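Stastgate Handheld Gripper: Operating Rules

Pad opening: 90 mm
Inspection interval: 300 cycles
Spare pads: pack of 5

Clean both ribbed pads before each shift. Replace them as a pair. Keep the marker cube free of tape and fingerprints, and do not turn it on its mount. Route the cable behind the grip hand. Two operators at one table must agree who moves first. 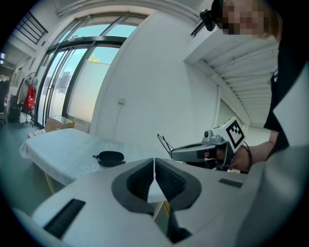 Handheld unit with marker cube, near a zippered case on a covered table.

Rule sheet 297 is included. Revised October, M. Radwan.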